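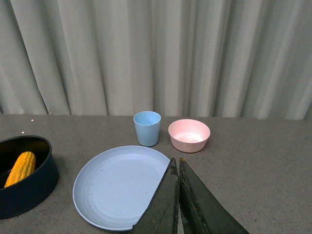
*Fig. 1. Curtain behind a grey tabletop.*

## Unit 2: Houses and house systems

Notes for the Clindov evening course in traditional astrology. Read with the Presance workbook, page 52 onwards.

### 2.1 Terms

A **chart** is a plan of the sky for one moment and one place. The **ascendant** is the degree of the zodiac rising on the eastern horizon. The **midheaven** (MC) is the degree crossing the upper meridian. Signs divide the zodiac; houses divide the chart according to the horizon and the time of day. The two are counted separately.

### 2.2 Whole sign houses

The sign containing the ascendant becomes the first house in full, whatever the degree. The next sign is the second house, and so on through all twelve. The MC may fall in the ninth, tenth or eleventh house, and at high latitudes further away.

### 2.3 Equal houses

The first cusp is the ascendant itself. Each later cusp falls 30° further on. A planet near the end of a sign will often change house between this method and 2.2.

### 2.4 Quadrant houses

The ascendant and MC fix the first and tenth cusps. The cusps between them depend on the system (Placidus, Regiomontanus, Porphyry). House sizes are unequal, and the difference grows with latitude. Placidus can't be drawn in the usual way inside the polar circles.

Porphyry is the simplest to work by hand: take the arc from MC to ascendant and divide by three.

### 2.5 Worked case

Ascendant 11° Leo, MC 2° Taurus.

- Arc from MC to ascendant: 99°
- One third: 33°
- Eleventh cusp: 5° Gemini
- Twelfth cusp: 8° Cancer

In whole sign houses the MC falls in the tenth. Venus at 3° Gemini is in the eleventh by whole sign and in the tenth by Porphyry.

### 2.6 Exercise

Chart 89 in the Ospina set. Draw it by whole sign and by Porphyry, and list each planet that changes house. Drarel blank forms may be used. Show the arc before dividing. Bring both drawings to the first class in September.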